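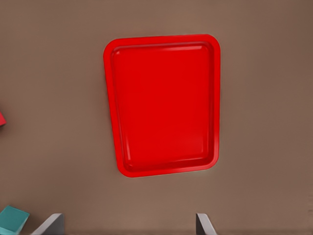

Wosora tray loader (bench model)

Hello from Ketstead! This is the loader I get the most emails about, so I've finally given it a page of its own instead of answering everyone one at a time (sorry if you waited a while).

The Wosora picks up small parts from the bench and puts them in a tray. When the tray is full it stops and a light comes on, and one of us takes the tray away and puts down another. We've had 2 of them on our own packing line since January and I'd be cross if anyone took them off me now.

What you get: the arm, a two-finger gripper, the control box, 43 trays and the practice program, which lets you try out a job on screen before you clear any space on your bench. Do use the practice program. I skipped it and spent a whole morning moving things two inches to the left.

Trays come in red only. They have rounded corners and a raised rim, and they wipe clean with a damp cloth. Spares are sold in packs of 40.

What's it like to work next to? Damian Olszewski used to fill trays by hand for most of his shift and his wrists were suffering for it. These days he sets up the jobs, checks the full trays and looks after the awkward parts the gripper can't get hold of (thin washers, mainly, it's hopeless with those). He says the afternoons go quicker. Siv Bråten was less keen, I'll admit. She missed having somebody across the bench to talk to, so we moved the checking table round and now the two of them face each other again. If you're planning a layout, think about that bit early!

Nobody here lost hours over it. We did have to agree who clears a stoppage, and for the first fortnight that was mostly me.

Noise: a low hum, fine with the radio on.
Power: ordinary wall socket.
Bench: flat and matt if you can. Shiny tops confuse it.
Setting up a new part: 41 minutes the last time I did one, with a phone call in the middle.

You can buy it outright or hire it by the month through Kamirent, who also do the servicing. The older Hemmin trays don't fit, please don't force them.

Page updated 2/27/22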